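**Hudeo publishes open guidance on testing gripper robots in simulation**

10/15/24

Hudeo has released a set of good practice rules for teams that test robot arms in simulation before running them on real equipment. The guidance is 26 pages long and free to use.

It asks teams to write down the starting position of the arm, the state of the gripper and the view from every camera before a trial begins. Trials that start with a surface very close to the fingers must be logged separately from those in open space.

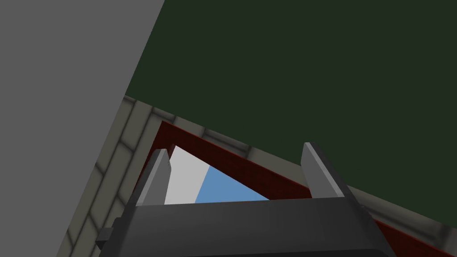 Teams must also report failed runs. A result may only be quoted if it rests on at least 300 trials, with the settings kept on file so that another group can repeat them.

"People were comparing scores that had been worked out in different ways," said Samina Tanoli, who led the drafting. "We wanted one plain method that a small team could follow."

The draft was opened for comment in April and drew almost 70 replies. Changes made as a result include a shorter logging form, proposed by Mathias Fankhauser of Lotis, and a clearer rule on when an operator may stop a trial.

Bukhari and Lotis will use the guidance for all new gripper work. Questions should be sent to Shabnam Jatoi at the Hudeo press office.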